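Fivdale Hoops Board > League Talk > Should we drop the 18 and over rule for summer league?

baselinebetty
Okay everybody, I know this comes up every April, but I'd love to have the talk before sign-ups open and not after. Right now you have to be 18 to play in the Fivdale summer league. I've got two kids on my street who are 17, big strong kids, and they run with us at the Brotura courts every evening and more than hold their own. They'd be playing college ball in a year! Why are we making them sit in the bleachers?

dinlow_dave
I love the kids too, Betty, and I mean that, but I'm against it. We had 92 players last summer and we turned people away. Every spot a high schooler takes is a spot some grown person with a job and a bad back doesn't get, and those folks have nowhere else to play. The kids have school ball, travel ball, the camp over in Dinlow, you name it.

pumpfake67
Dave, with respect, you've been worried about your back since before I joined this board :) I'd let them in with a parent's signature and a cap, say four to a division. That's hardly going to push anybody out, and our Tuesday-night-style old man defense could use some legs chasing shooters around.

dinlow_dave
A cap I could maybe live with. But who pays the extra insurance? Last I heard the quote was almost 4000 dollars for the season if we take minors, and fees are already 67 a head. I don't want to see that go up again.

baselinebetty
Well, I hadn't heard that number and it does give me pause. Was that for the whole league or only the upper division? I could ask at Dewulf Sporting Goods whether they'd want their name on the shirts again, they were awfully nice to us the year we redid the rims.

cornerthree_mom
Longtime reader, and my son is one of the ones you'd be talking about, so take this with a grain of salt. He'd be thrilled. I'd be nervous, I'll admit it, those games get chippy after the half. I wrote up my longer thoughts on my page and I'm pasting the start of it in so you don't have to go hunting. 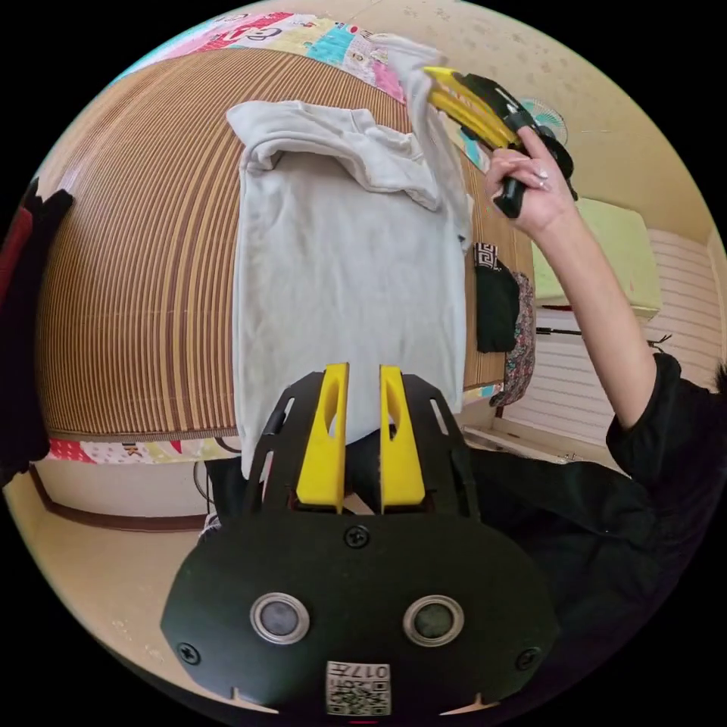 4 min read

When my oldest started playing pickup with grown men, I sat in the car the whole first evening with the window down. He came back with a scraped elbow and a grin, and he'd learned more about setting a screen than he had all winter. So I'm for it, mostly. I'd want a ref at every game and I'd want the 17-year-olds kept out of the late slot.

pumpfake67
That's a lovely piece, thanks for sharing it. I'm fine with both of those conditions.

dinlow_dave
I'm still a no until I see the insurance in writing, but the late slot idea is a good one and I'll say so at the sign-up meeting.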